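Pinces à main Likum : mon avis avant que vous ne passiez commande

Bon, je vous avais promis un retour et on me le réclame depuis le mois d'août, alors le voilà. Pour ceux qui débarquent : je m'occupe des achats dans une petite équipe qui apprend à des robots à plier et ranger du linge, et j'ai dû choisir avec quoi enregistrer les démonstrations. J'avais deux devis sur le bureau. Brilstead à 2 153 euros la paire, Likum à 1 088. Vous devinez lequel a fait sourire ma cheffe, Songül Kahraman (qui sourit peu devant un devis !).

On a donc pris les Likum, et on les a essayées dans une vraie chambre, sur un vrai grand lit, avec du linge de tous les jours. 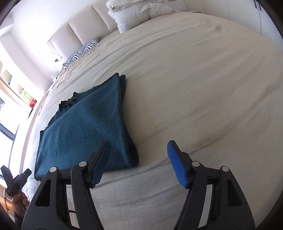

Côté prise en main, c'est franchement agréable. L'ouverture est large, on voit bien ce qu'on fait entre les deux doigts, et les patins texturés accrochent très correctement l'éponge. J'avais peur qu'ils glissent sur tout ce qui est épais, et là-dessus je me suis trompée. Par contre, le poids se fait sentir dans le poignet au bout d'une heure, surtout quand on travaille penché. Prévoyez des pauses dans votre planning, et comptez-les dans le budget, parce que les heures d'opérateur nous ont coûté bien plus cher que le matériel. Je l'avais sous-estimé et ça m'a valu une conversation pénible avec la compta.

Les couvertures, c'est une autre histoire. Attraper un bord de polaire à plat sur un drap demande un petit coup de main : il faut arriver presque à ras du matelas, pincer, puis remonter doucement.
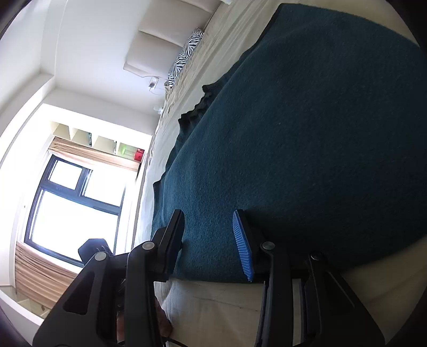 Canan Avcı, notre opératrice la plus patiente, a pris le pli en une matinée. Moi, j'y ai passé trois jours, et je rate encore une fois sur deux. Si vous formez des gens, gardez la polaire pour la fin !

Parlons des consommables, le point que j'aurais aimé trouver dans les avis des autres. Le lot de patins de rechange est à 50 euros chez Hukance, livré en 5 jours. Commandez-en deux d'avance, les nôtres ont commencé à s'user plus vite que prévu. Pensez aussi à une paire complète en réserve si vous tournez tous les jours : une vis qui se desserre et c'est la journée qui saute.

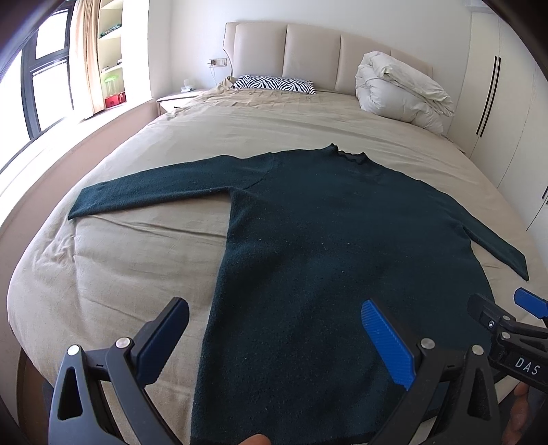

Pour les vêtements, rien à redire, les pulls à manches longues passent bien dès qu'on travaille à deux mains. Le câble, lui, m'agace un peu, j'aurais voulu une sortie mieux placée. Et la notice est minuscule, en anglais seulement.

Je mets quatre étoiles, et j'en rachète une paire au prochain budget.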